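# Clirnutley Bench Rules – Questions We Get a Lot

**Who are these for?**

Anyone running the arm on a tabletop task at Flirkbridge. New folks especially – welcome, you're going to have fun!

**Why is there a rule about baskets?**

Wicker is a wonderful teacher. It flexes, it slides, it has gaps a fingertip can catch in. A grip setting that suits a solid block can crush a woven wall, so rule 7 says you start at the lowest force and work up.

**How close can the finger get before I slow down?**

Drop to creep speed 20 mm out and stay there until you've backed away again. Check the wrist view and the table view together; either one can fool you by itself. 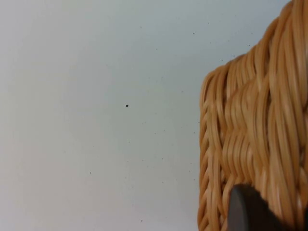
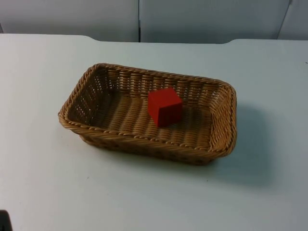
**Can I put more than one block in?**

Sure, once you have 8 clean runs with a single block. Log each run, good or bad. We love the bad ones – Rūta Toom built half of the current rules out of them.

**Do I have to wipe the table?**

Yes please, before every session. Dry cloth, no spray near the arm.

**What if the basket moves when I touch it?**

Stop, open the fingers, lift straight up. Don't chase it! Put it back by hand only after the arm is paused and the light on the stop box is steady.

**Where do I report a snag or a broken strand?**

Use form 3686 in the Clillska folder, or tell Danish Cheema. A fraying basket gets swapped the same day.

**Can I suggest a new rule?**

Absolutely. The next rewrite is in August, and drafts go up by the door so anyone can scribble on them.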